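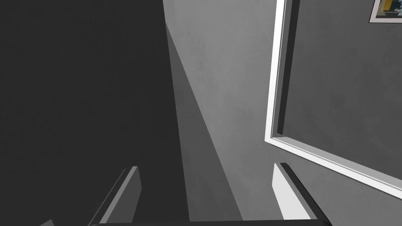
Dark wall on the left, gray wall going back

From: Kerstin Midtbø
To: prillow-list
Date: March 9, 2024
Subject: Re: Drumesley reissue, is the running order wrong or am I?

Hi Elmarie, hi all,

Sorry for the slow answer, I wanted to dig my old copy out of the hall closet before saying anything, and the hall closet had other ideas. Quoting you in full so people who joined after August have the whole thing in one place:

> Hi everyone,
>
> My Drumesley reissue finally came and I've played it four times since
> yesterday, so first of all, I'm happy! The sleeve is lovely and heavy and the
> inner has the lyrics back, which my CD never had.
>
> But I'm confused about side two. I've had this album on a tape from my
> cousin since high school, and in my head "Lantern Tax" always comes right
> after "Cold Porridge." There's that long organ note and then bang, the
> drums. On the reissue "Lantern Tax" opens the side and "Cold Porridge"
> is stuck near the end, and the organ note just fades. It sounds like a
> different record to me. My husband says I'm making it up and the tape
> was probably somebody's mix.
>
> Also, is it just me or is the singing louder? On the quiet songs I can hear
> her breathing in, and I don't remember that at all.
>
> And the last thing, there's no sign of "Ferry Money." Was that ever on
> Drumesley or did my cousin tack it on from somewhere?
>
> Does anybody here have an original to compare? I'd love to know which
> order is the "real" one. I did search the archive but half the old
> attachments are dead.
>
> Thanks,
> Elmarie Mahlangu

OK so. You are not making it up, please tell your husband! There are 3 versions of this album and I own two and have heard the third one at a friend's place a long time ago, with people talking over it, so take that part with some salt.

The first is the original LP on Berge. That one starts side two with "Lantern Tax," same as your reissue. My copy has a coffee ring on the back and a skip in "Haul Road," but the order is printed on the label and on the sleeve and they agree with each other, which you can't say for every Berge record (my Vamuddale has the sides listed backward on the sleeve and it took me years to notice I was playing it wrong).

The second is the cassette, which came out a little after the LP, and that has the order you remember. "Cold Porridge" into "Lantern Tax," with the organ running straight through. I'm pretty sure your cousin's tape was either the real Berge cassette or a dub of one. Does it have a cream-colored shell with green printing, or is it a blank with handwriting? If it's the cream one, hang on to it, I don't see them come up for sale much anymore and the people who have them tend to keep them.

My guess, and it is a guess, is that they changed it for the tape so the two sides would come out even. The LP has a side two that runs 19 minutes and a side one that's quite a lot longer, and on a cassette that leaves you with a stretch of nothing at the end before it clunks off. Move a song or two across, stick an extra one on, and it evens up. Labels did it all the time. I have tapes by other bands where the big finish ends up in the middle of side one, and if that's how you grew up with it, the LP always feels like somebody shuffled the cards.

And that brings me to "Ferry Money." It was on the tape only. It was never on the LP, it was never a single, and as far as I know it was left off the CD too. I think it's a great little song, and I've never understood why it doesn't get more love. The guitar is a bit out of tune and somebody laughs right before the second verse. I would have put it on the reissue in a heartbeat. There was clearly room!

The third version is the CD, and that's the one most of us on the list started with, I think. LP order, no "Ferry Money," no lyrics, and that thin, scratchy sound, like it's coming through a door. Which is why I'd say the answer to your singing question is yes and no. I put the reissue on next to my LP and switched back and forth until the dog left the room. The voice is a bit more forward than on my LP but not by a lot. Next to the CD, though, it's a huge difference. You hear the breathing, you hear the piano pedal on "Small Hours, Big Coat," and on "Haul Road" there's a chair creak that I had honest to goodness never heard before, and I've been listening to that song for most of my adult life.

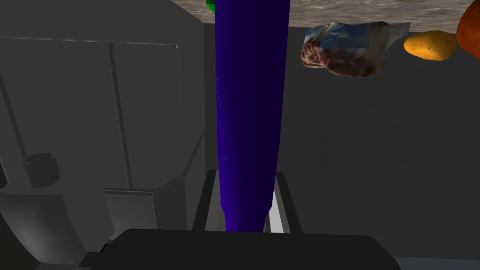
Eggplant in the gripper

Where I do have a complaint is the low end. To my ears the bass on side one is too much. "Vinegar Street" used to have that dry, tappy bass sound and now it's round and warm and sort of sits on top of the drums. Some people will like it better. I turned the knob down and I'm fine, but I did have to turn the knob. If anyone has the reissue and a nicer setup than mine, I'd like to hear if you get the same thing, because my speakers are old and one of them has been repaired by me personally.

A few other bits I noticed, in no kind of order:

The fade on "Cold Porridge" is longer than on my LP. I sat there with the kitchen timer. You get several more seconds of the organ, and right at the end you can hear it start to slide up in pitch, and I bet that's the start of where it ran into "Lantern Tax" on the tape. So they must have had the longer take sitting there when they put this together. It makes me wonder what else is on those reels.

The lyrics on the inner have at least one mistake. Second verse of "Haul Road," it says "the tide was in the mailbox" and I will go to my grave believing it's "the tithe." It makes sense with the line after it. It's a church song, sort of! My original inner says "tithe" too, I checked, so it was right once and got typed in wrong for the new one.

The thank-yous are different. The old sleeve has that long list with all the first names and the bakery, and the new one is just a short paragraph. I miss the bakery.

As for how many were made, the sticker on mine says the run is 500, and the first 200 come with the postcard. I got the postcard and I hope you did too. If you didn't get one and you ordered early, write to the shop, they were nice to me when my Vamuddale came with a split seam. I'd do it soon.

Now about which order is the "real" one. I know some people here feel strongly, and we had that very long thread about it where things got a bit warm, so I'll only say what I do. For me it's the LP order, but that's because it was the LP I bought, with my own money, from the bin at the back of the store, after having walked past it for weeks. "Lantern Tax" as an opener makes me sit up. You flip the record, you've barely sat down again, and there are those drums. I love that. But then I tried it your way this week, I made a playlist from the download with the tape order, and I have to say the join is fantastic even without the organ running through properly. "Cold Porridge" is kind of a downer where it is on the LP. It comes after "Small Hours, Big Coat" and that's two slow ones in a row, and I've been known to get up and make tea. Right before "Lantern Tax" it has a job to do, it winds everything up so that it can go off.

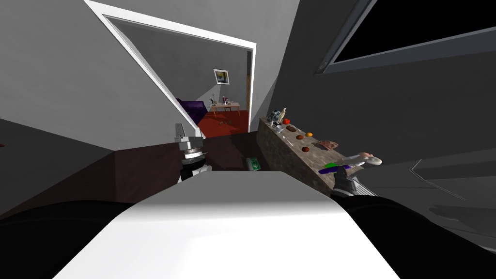

So I could be talked into it, is what I'm saying. Don't tell the others.

If you want to try the tape order on your own player, here's what I have written on the back of an envelope, which I copied from a friend's cassette and which I'd like somebody to check:

Side one
Vinegar Street
Haul Road
The Understudy
Plain Bread
Ferry Money

Side two
Cold Porridge
Lantern Tax
Small Hours, Big Coat
Weather for Donkeys
Goodnight, Surveyor

I'm not sure about "Plain Bread." It might belong on side two after the donkeys, I smudged it and there's an arrow on my envelope that doesn't point at anything. Elmarie, your tape would settle it! Could you have a look when you get a minute? And if it's a dub and your cousin wrote the titles out by hand, I'd still like to know what they wrote, spelling mistakes and all.

One more thing while I'm at it. Somebody asked me off-list if Vamuddale is getting the same treatment next. I don't know anything, I only know what the little card in the package said, and it said "more to come" with no title. If they do it I hope they leave the bass alone and put the demos on. I've got a bad copy of two of the demos, and if anyone wants to trade for a decent recording of the radio session, write to me directly and not to the list, please, last time my inbox and everybody else's got very full.

Oh, and about the dead attachments in the archive. I have some of the old sleeve scans saved, including both sides of the Drumesley inner with the correct "tithe." I can't put them back up myself but I'm happy to email them to whoever wants them. They're big files, so tell me if your mail chokes on that kind of thing and I'll send them one by one.

Off to play side two again, your way this time.

Kerstin

P.S. Does anyone know who is playing the organ? The reissue just says "organ" with no name after it, and my old sleeve doesn't mention one at all.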